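Flowers on Three Walls, Stone on the Floor

3 min read

I have wanted for a long time to put up a page for the small corner with the flower wallpaper. My other galleries are of whole rooms, with a sofa and a window and so on, and there the wallpaper is only something behind the furniture. In this one the wallpaper is the main thing. It has three walls and a floor, and it is small enough that you can take it in at one look.

The paper is sold under the name Gralevano. I found it at Strebel, in Grondetach, on the lower shelf where they keep the rolls that are left from bigger orders. There were 3 rolls and I took all of them. The lady at the counter asked me if I had measured, and I had to say no. It was enough, but I would not recommend to buy in this way.

What I liked first was that it is not a strong paper. Many flower papers want to be looked at all the time, with red roses and dark leaves. In this one the ground is pale and the big flowers are grey. You do not meet grey flowers often. They have five petals and a little yellow in the centre, and between them come the yellow ones, in the shape of a cup, which give some warmth. The stems are thin and dark, and there are leaves like ferns. Lower down you find small daisies, and I must admit I noticed them only when I was already pasting.

For the paste I used Wendosico, the powder that is mixed with cold water. The packet says to wait 13 minutes before using it. I waited longer the first time and it became too thick, so I made a second bucket. The paste goes on the paper, then you fold the paper on itself, and then you let it rest a little so it becomes soft. If you hurry with this part you will get bubbles. I had two bubbles on the first piece and opened them with a needle, and now I cannot find the place.

The pattern repeats every 59 centimetres, and for small walls this is a lot. It means that you cut away a good piece from each length if you want the stems to meet in the corners. I tried to make them meet and then decided it was not so important. The branches go in every direction anyway, and the eye accepts it. In a big living room I would be more strict.

The floor was chosen last. I had thought of something light, perhaps a birch pattern, but next to the flowers it looked like a children's room. Then I held a grey marble pattern beside the paper and it was right at once. It is darker than the walls, with lighter veins, and it picks up the grey of the petals. I would call it the best decision of the whole work, and it took me one minute after I had thought about birch for most of September.
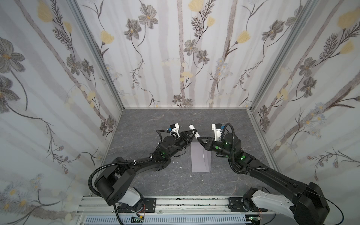 Gralevano on all three sides, grey marble pattern underneath, and a pale lavender sheet lying in the middle of the floor.

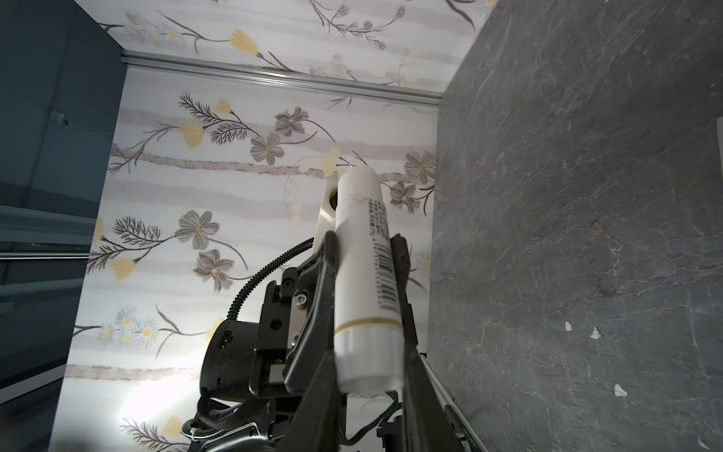
The white tube with its thin gold band, and the same flower paper at the back.

One reader has already written to me that grey and yellow together are a cold choice for a room that faces north, and that after two winters with a similar paper she changed her lamps and not her walls. She put in bulbs with a warmer light and the yellow flowers "woke up again," in her words. She also asked if the daisies do not become too busy when the wall is large. I think she is right about the lamps. In the morning the paper looks nearly white to me, and in the evening it goes more to the side of cream. If you take a sample home, please look at it at both times before you decide.

About the daisies I am less sure. At a distance of two or three steps they become quite faint, and what stays is the grey flowers and the stems. Close up there is more to see. For a hallway, where people pass near to the wall, I would find this pleasant. For a bedroom I would perhaps do one wall only and paint the others in the pale colour of the ground.

Some practical things, for those who want to try the same combination.

Strebel sells the marble pattern by the metre as well, and it is good to ask for a piece from the middle of the roll. The outside of my roll had a mark from the tape. I paid 34 dollars for what I needed and there is a strip left over, which now lies in the bottom of a drawer and looks much too elegant for it.

Use a sharp knife and change the blade often. With wet paper an old blade does not cut, it pulls, and on a pale ground every pulled edge can be seen. I used a wide filling knife to hold the paper down while cutting along the floor.

Wipe the paste from the front while it is still wet, with a clean sponge and not much water. I did it carefully on two of the walls. On the third I was already tired, and there is a shiny place that I see when the light comes from the side. Visitors say that they do not see it.

The smallest pieces I kept for lining boxes. The paper folds well and the large flowers fit nicely on a lid, if you take time to move the box around on the pattern before cutting. The lavender colour is also very good beside it, and I am thinking of that for the curtains in the next room. Strebel has a cotton in nearly this shade, but it was sold out on my last visit and they could not tell me when it would be back.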